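Volunteers wanted for a study of toothbrushing and gum health

The Melum Dental Research Unit invites adults to take part in a study of bleeding gums and daily brushing habits. Recruitment opened on Feb 4, 2019 and will close when 139 people have joined.

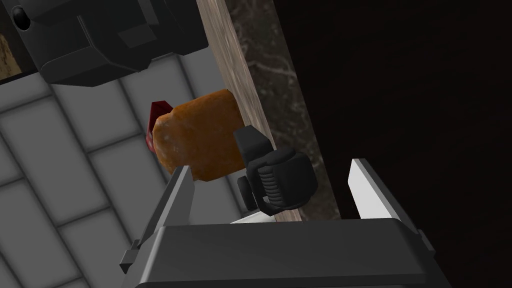

Computer-generated view with an open gripper and a rounded orange-brown object.

Who can take part

You may apply if you are aged 18 or over, have at least 20 of your own teeth and have noticed bleeding when you brush. You should not apply if you wear a fixed brace, are pregnant, or have taken antibiotics in the past 3 months. Smokers are welcome.

What is involved

Participants will attend the Kaczorowski Building for three visits, the last of them in August. At each visit a dentist will examine your gums and a hygienist will take a small sample from between the back teeth. You will be given a toothbrush and asked to keep a short brushing diary at home.
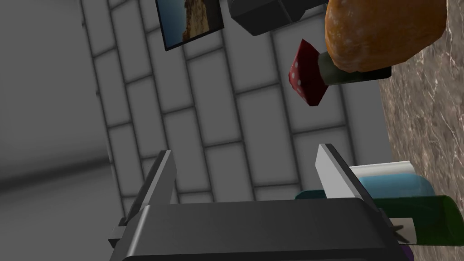
Appointments last up to 45 minutes. Please do not eat or brush your teeth in the two hours before you attend. Travel costs within the city will be repaid on production of a ticket or receipt. The study does not replace your usual dental check-ups, and you may withdraw at any time without giving a reason.

How to apply

Please write to Jyoti Chaudhary, Study Coordinator, quoting reference 2315, or telephone extension 1000. Questions about the clinical examination should be addressed to Dr Gregor Cowie. All personal details will be held in confidence.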